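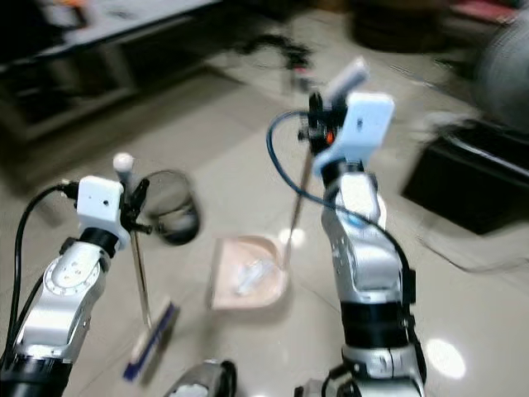
Broom in the left gripper, dustpan in the right, during the sweeping task.

Stosden Robotics Club: two-arm group report

The two-arm group has moved from single-object pickup to sweeping. Both grippers hold a long handle at the same time, and the hard part is keeping the dustpan flat on the tile while the other arm moves the broom. Zsolt Szénási rewrote the grip routine so that each arm closes near the top of its handle and checks finger position before the shoulder moves.

The training set stands at 1,130 recorded runs. The target for the July meet at Florkalberg is 3,000. Runs in which a handle rotates in the fingers are kept and tagged as slips — please do not delete them.

Light plastic remains the weakest category. It slides ahead of the bristles and rides up over the lip of the pan. A slower final stroke is being tested on the Malhotra branch of the code.

The next work session is 4/23/22 in the Wenilent room. Bring a charged laptop and the current build.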